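News from the sorting table

July has been all about examples for us on the Kiani project. The learning system only gets better if we feed it more goes at the same job, so Siiri Laaksonen and I have been taking turns guiding the arm, picking something up and popping it in one of the three cream bins. We saved 81 goes on Monday and threw out 11 where I'd dithered too long — sorry, Siiri!

Round, smooth things are my favourites, though they do take a bit of patience.
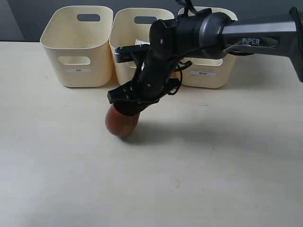
We'd like another 50 before Aigars Lepik starts the next training run, and fresh hands would really help (everyone moves a bit differently, and we want that in the mix). Come and find me at Latden if you fancy a turn.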